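The Bed Is Not a Chair (and Other Things I Tell Myself)
A season of trying to keep one small bedroom in order
December 2025

I have a theory that every bedroom has one surface where clothes go to wait. In my last apartment it was a chair. I never once sat in that chair in six years, and when I moved to Clukulstead I gave it away, feeling very pleased with myself, and the clothes moved straight onto the bed.

So this fall I decided to take the bedroom seriously. I'd been reading decorating magazines for half my life and had never really done anything about it except tear pages out. I gave myself 578 dollars, the exact amount I got for selling a treadmill, and a start date in September. The rule was that everything had to come out of that money, including the laundry hampers I kept buying and not using. 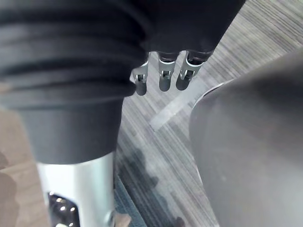

Black ribbing and silver, with a bit of floor showing.

The first thing I learned is that you should start with the bed, even if what's bugging you is the closet. It's the biggest thing in there and your eye lands on it every time you walk past the door. If the bed looks all right you can get away with a lot!

I went for a thick white duvet from Wundska, and I know, I know, white. Everybody warned me. I drink coffee in bed and I am not a careful person. But I'd had a navy one for years and it showed every speck of lint the day I washed it, and I was tired of going at it with a sticky roller before company came over. White goes in the wash with bleach and that's the end of it. It ate up about 200 dollars, more than I meant to spend in one go, and I walked around the store twice with it under my arm before I paid.

The bed skirt was a harder sell (to myself, I mean). I grew up with bed skirts and swore I'd never own one, they always seemed like something for guest rooms with a bowl of potpourri. Then I lay down on the floor one evening looking for an earring and saw what was living under my bed. Shoe boxes, wrapping paper, a yoga mat, a fan with no plug. I could have sorted it. I bought a beige skirt with a pleated hem.
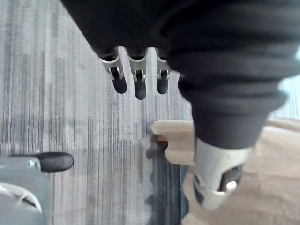

The trick with a skirt, if you're about to get one, is to iron it before it goes on. I did not do this. You have to heave the mattress up and lay the flat part over the base, tugging it around until the drop is even on the long side and the foot, and by the time you've done that you will not be taking it off again to find the iron. I went along the hem with a spray bottle and smoothed it down by hand, and at the corners I gave up and let it bunch.

Pillows were the fun part. I came across a pair of gray-and-white checkered covers at Mishra, big blocky squares, a little bit diner floor and a little bit chessboard, and I loved them before I'd even looked at the price. With a white duvet and a light wooden headboard you need something up at that end that's awake. I prop them up at the head of the bed and keep a plain white pillow lying flat in front for sleeping on. Making the bed now means pulling up one duvet and leaning the pillows back where they go, a minute at most, and I still skip it some mornings.

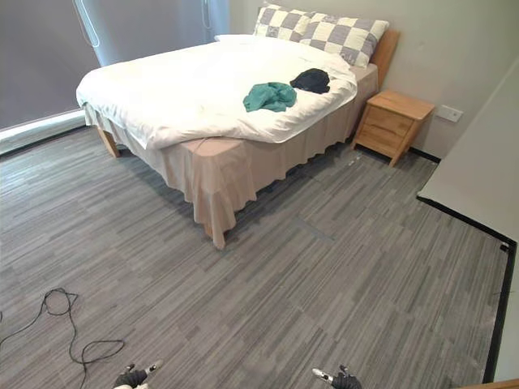 Checkered pillows, a thick white duvet and the usual pile on top.

Which brings me back to the clothes. I've tried hooks, I've tried a basket by the door, I've tried the thing where you turn the hanger around backward. The teal-and-black pile still turns up in the middle of the duvet. What has helped a bit is asking why a thing got dropped there in the first place. Mostly it's stuff that isn't dirty enough for the wash but doesn't feel right going back in with the clean things, so I've given those their own drawer in the nightstand. It has only two drawers, no handles, little splayed legs. I bought it from Zosside secondhand listings and carried it up the stairs by myself, stopping on every landing.

The top drawer gets the worn-once clothes, folded in thirds so they'll fit. The bottom one has chargers, hand cream and the reading glasses I deny owning.
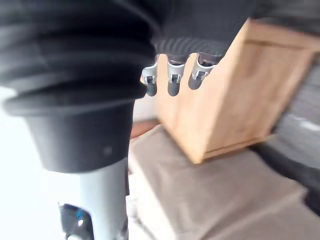

I'm fond of plain, pale wood, and I think it does a lot of quiet work in a small room. It doesn't fight with the white, and it warms up all that gray. If I had any of my treadmill money left I'd put it toward a lamp in something similar, with a linen shade, and maybe a narrow shelf over the nightstand so I'd quit stacking library books on the floor.

For now I'm down to pocket change and one unreturned hamper. The closet will have to wait until spring. I opened it last week to look for a scarf and closed it again pretty fast.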